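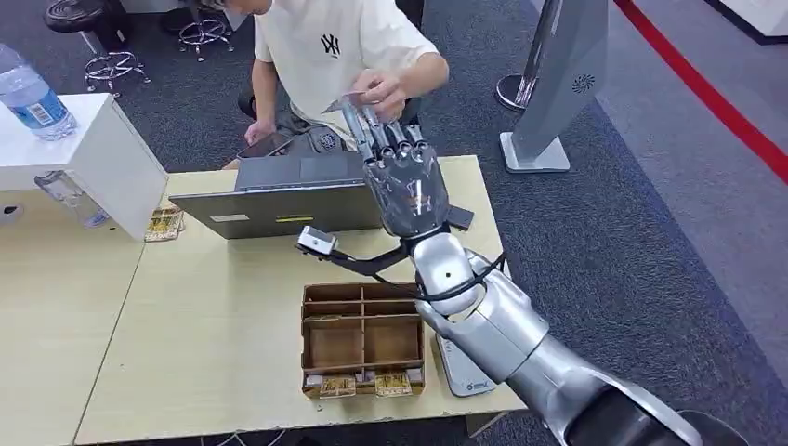

Hi Farah,

25 September 2018, and I owe you the September report, so make yourself a coffee – it's been a busy stretch and I have plenty to tell you!

The big news is that the card desk is up and running. When you gave us the go-ahead at Trorgate, the whole Skerkau card collection was sitting in shoe boxes under Vilém's stairs, and the only way to find a card was to ask Vilém. Now we have a proper desk in the Irkine office with a laptop on it, and right in front of the laptop a brown cardboard tray with partitions, so the cards stand up where you can get at them. I know you offered to pay for something fancier than cardboard (thank you!), but I tried the metal kind at Kvido's place and kept pinching my fingers, and the cardboard one cost next to nothing. The money stays in the pot for now.

The way we work is pretty simple. One person sits behind the desk and takes a card at a time, checks the name and the place against the old register, types it in and puts the card back in its slot. The yellow printed cards and the smaller white ones stay in the front compartments, within easy reach. We did try keeping them in the long slot at the back and it drove everybody up the wall, me most of all.

So where are we? We have 375 cards entered, and 84 more that are typed in but still need a second look, mostly place names where the old spelling and the new one don't agree. Miloslav is going through those in the evenings and sends me long, cheerful emails about villages I've never heard of. Kvido has set up the search page, called Trnka for the time being (his choice, and I've stopped arguing), and you can already look things up by family name. Searching by village is still flaky. He wants another couple of weeks on it and I'd like to let him have them.

A few things have gone slower than I promised you. We lost 4 days when the register went off to be rebound, and I should have seen that one coming. Dalibor also found a bundle of cards that had been filed twice under different spellings, so we had to go back over the whole letter H. Not my favorite afternoon, but I'd much rather find that now than next spring.

On money, we're under what we planned. The only thing I'd like to ask is whether we could move the leftover furniture amount over to a second tray and a better chair for the desk. After 2 hours in the one we have, my back lets me know.

Next up is the letter K, which is a monster, and then the boxes Vilém hasn't let us open yet. I'll call you when the second-look pile is done. Come by if you're in Irkine – I'd love to show you the desk, and you can pull out a card and try the search yourself.

All the best, and say hi to everyone at Trorgate!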